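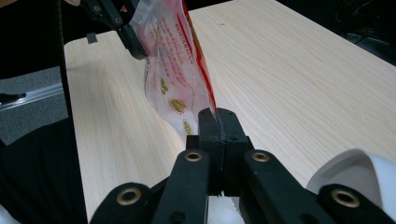

Club Grgić d'économie domestique – Pages pratiques, section Emballages

Sachet en film plastique

Le sachet en film plastique est un emballage souple, formé d'une feuille mince repliée puis soudée sur deux ou trois côtés. Il sert au conditionnement de denrées sèches, de confiseries, de pain, de petites pièces de quincaillerie et d'articles de papeterie. On le distingue du sac, plus grand et souvent muni de poignées, et de la pochette, qui tient debout grâce à un soufflet de fond.

Matières

Les films les plus courants sont le polyéthylène et le polypropylène. Le premier est souple et légèrement laiteux. Le second est plus brillant, plus raide, et se froisse avec bruit ; on l'emploie quand le contenu doit rester visible. Un film clair et glacé accroche la lumière sur chaque pli, ce qui gêne la lecture des petits caractères une fois le sachet chiffonné.

Impression

Le décor est imprimé sur la bobine avant la découpe. Beaucoup de sachets transparents n'ont qu'une ou deux couleurs : une bande rouge le long d'un bord, un nom en grandes lettres disposé en colonne, quelques lignes de texte plus petit, de menus motifs ronds dorés semés sur le film clair. La bande latérale sert aussi de repère : elle permet de retrouver le sens du sachet quand on le met à plat.

Mise à plat et pliage

Un sachet vide se range mal s'il est mis en boule. La méthode décrite par Vesela Spahić dans le cahier du club comporte peu d'étapes. On saisit le sachet par deux extrémités opposées et on le tend au-dessus de la table, sans forcer sur les soudures. On le pose ensuite, on chasse l'air du fond vers l'ouverture avec le plat de la main, puis on plie en trois dans la longueur. La bande obtenue est repliée en triangle ou roulée. Un film trop tendu blanchit, s'allonge et ne reprend pas sa forme.

Les sachets pliés se gardent debout dans une boîte peu profonde. La boîte Sketeo du local en contient 400.

Réemploi et tri

Un sachet qui a contenu un produit sec peut resservir pour des boutons, des graines ou de la ficelle. On évite d'y remettre des aliments si l'intérieur est gras ou si l'impression s'écaille. Les consignes de tri varient selon les communes ; le film se dépose vide, sans étiquette en papier lorsque celle-ci se détache facilement.

Voir aussi : Papier cristal ; Soudure à chaud ; Ficelle alimentaire ; Boîtes de rangement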